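Network Renewal, Bronura Site
Progress report to the Flanirska Fund, period ending May

Prepared by Jolanta Witkowska, Infrastructure Manager

Summary
The wireless portion of the project is complete. All 25 access points are installed and report to the central controller. Work on the wired core is behind plan, as described under Open Items. Spending remains within the approved budget.

Work completed
Gert Nkuna and Elīna Paju replaced the old access points on both floors and moved staff devices to the new network name. Guest traffic now runs on its own VLAN with a separate address pool. The previous pool ran out of leases on busy mornings, and the lease time has been shortened as well. Coverage was checked in the offices, the workshop and the automation lab. Two access points in the corridor were set to lower power after they were found to share a channel.

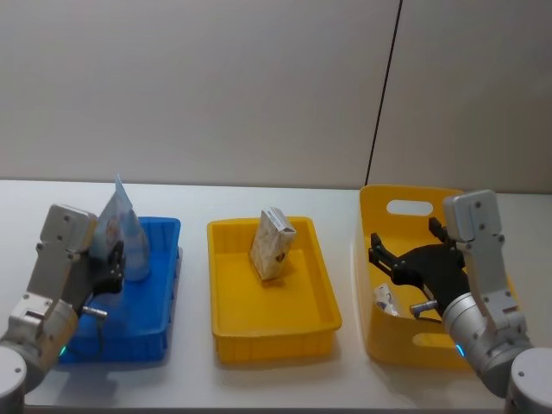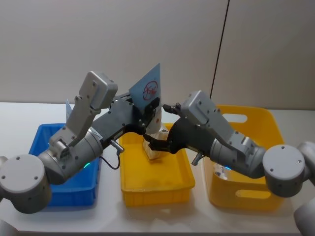 Automation lab, blue and yellow bins on the bench

Open items
1. Core switch. Litovik has delivered one of the two units ordered. The second is expected in June. Until it arrives, the site runs without a spare path between floors.
2. Cabling. Six drops on the upper floor failed certification and will be re-terminated by Kioko at no charge.
3. Firewall rules. Sibusiso Mabaso is reviewing the rules carried over from the old router. A number of them refer to servers that have been retired.

Budget
The fund has released 80 percent of the grant. An amount of 3,000 is held back for the second switch and will be invoiced on delivery.

Next period
The core cutover is planned for an evening, starting at 6 p.m., once both switches are on site. Kgomotso Msimang will send the outage notice to department heads and will act as contact for the fund during the change.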